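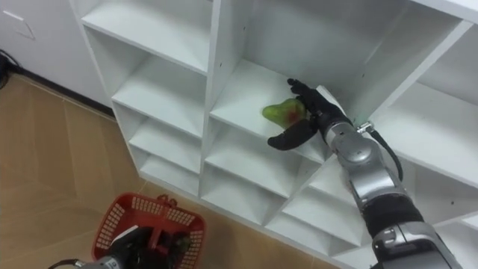
A pear on the shelf at the Tosley packing rooms, with the robot's hand beside it and a red basket on the floor below.

Robot joins the picking team at Tosley, and the afternoon tea break gets longer

February 17, 2019

If you order a fruit and veg parcel from Tosley this week, there is a fair chance that part of it will have been put in its basket by a pair of metal arms. The firm, which makes up parcels for households, offices and a good many village schools, has taken on a two-armed robot in its small orders room, and the people who work alongside it have been getting used to their new colleague.

The machine was set up by Deltix, who supply and look after it, and it goes by the name of Zou. It works along the white cubby shelves where single items are put out for picking, taking fruit from the compartments and placing it in the red baskets that everybody at Tosley has carried about for years. The baskets were kept on purpose. The staff like them, they stack well, and a person and a robot can both get hold of one.

Lenni Pelkonen has been a picker at Tosley for 13 years and now looks after the robot's shifts as well as doing a share of the packing. The lowest row of cubbies is the one that used to cause all the grumbling, because by the middle of the afternoon your back and knees let you know how many times you had bent down to it.

"I used to go home and lie flat on the kitchen floor for a while before I could think about cooking," says Lenni. "My family would just step over me. I still get tired, of course I do, but it's a different sort of tired now – more in the head, from keeping an eye on things."

Keeping an eye on things is a fair description of the new job. Orders come up on a screen from the Unedik stock system, and the plain ones, with a few pieces of fruit and nothing awkward, go to the robot. Anything with soft berries, herbs or a note from the customer goes to a person. Lenni and the others check each basket the robot has filled, turn the fruit over to look for bruises, and take out anything they would not be happy to eat themselves.

Pears were the hardest thing to get right, by all accounts. An apple is much the same whichever way you come at it, but a pear has a fat end and a thin end and never seems to lie the same way twice, and a ripe one marks if you so much as look at it. The first week was a slow one and there was a good deal of stewed pear in the staff kitchen (with custard, we are told, and no complaints). Since then the grip has been made gentler and the pickers have taken to setting fruit out with a bit of space around it, which helps the robot and, as several of them pointed out, makes the shelves nicer for people to work from too.

The robot is not quick. A practised picker can fill 2 baskets while it is still busy with its first, and on its best day so far it managed 303 items, a total that the morning shift would expect to beat well before lunch. What it does do is carry on steadily through the afternoon, and that has let Tosley change the rota. Pickers now have a 45-minute break after lunch instead of the old half hour, and they swap between shelves, checking and the telephone desk during the day where they once stayed put from start to finish.

Not everyone was pleased to begin with. There were worries about hours, and a rather long meeting in the canteen at which plenty of them were aired. Tosley has told staff that no one's hours will be cut as a result of the trial, and has put that in writing. Some would still like to know what happens once the trial is over, and Lenni thinks they are right to ask.

"I've been asking it myself," Lenni says. "I like working with it, and I like my knees, but I want to know where I'll be next year as well. We've been told we'll all sit down and talk it through properly, and I shall be there with my list."

The trial runs until June, when staff will be asked for their views before any decision is made about a second machine. In the meantime customers who would like their parcel picked only by hand can say so when they order, at no extra charge.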